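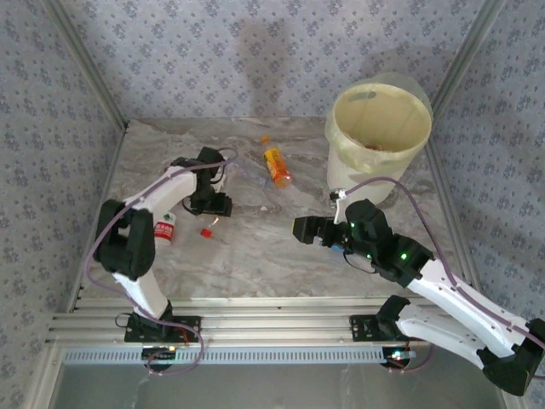 Lundgren Small-Pattern Wallpaper

Pale blue ground, small dark floral print
Paste-the-wall, 339 g per square metre
From the Tornaria range

Small florals went out of fashion, came back, went out again and are currently being described by people with good haircuts as "quiet". We kept selling them throughout, mainly to customers who hadn't been told. Lundgren is the one we sell most of. It is a pale blue with a dark flower on it, small enough that you stop noticing the flowers after a week and big enough that your mother-in-law won't.

The design was drawn by Keerthana Shenoy, who did the whole Tornaria range for us and still maintains that the blue should have been greyer. We printed a greyer one. It looked like a dentist's. She has a roll of it in her hall and is very happy.

What it's good for

Box rooms, alcoves, the backs of bookcases, the insides of cupboards, downstairs loos. It does well in any small space with three walls close together, where a large pattern would feel like being shouted at. It will also do a full-sized bedroom perfectly well, though you may want to leave one wall plain and have a sit down.

It is less good in a bathroom with a proper shower. The surface can be wiped with a damp cloth, but wiping and steaming are different hobbies. If you need something for a wet room, look at Veridell, which is vinyl and makes no apology for it.

The repeat

The pattern repeats every 12 cm with a straight match, so the waste is low and the swearing is moderate. Start from a plumb line and trust it over your corners. We have visited a good many houses and have yet to meet a corner that was telling the truth.

Hanging it

Paste the wall, hang the dry paper, smooth from the middle outwards with a brush. Trim with a new blade. The old blade in the drawer will tear it, and you know the one we mean. Lining paper is worth the bother on old plaster. On new plaster, let it dry out fully and size it first.

Jagadeesh Marar at our trade counter will talk you through paste for as long as you like, and then for a bit longer.

Ordering

Price per roll: £41
Samples: free, A4, up to 2 per order
Delivery: to the door – the stairs are your department

Please check the batch number on every roll before you cut anything. Blues drift slightly between print runs, and a join between batches will be visible to you for ever, even if guests are polite about it. Buy one more roll than the calculator says. Unopened rolls can come back to us for a refund. Opened ones can line your drawers.

The current batch was printed in January. If you're topping up an older order, send Prakash Pisharody an offcut and he'll hold it up to the window and give you his opinion.

Goes with

Draltance eggshell in Chalk, for skirting and door frames
Tornaria border, narrow, in the same dark ink
Veridell plain, pale blue, for the wall behind the sink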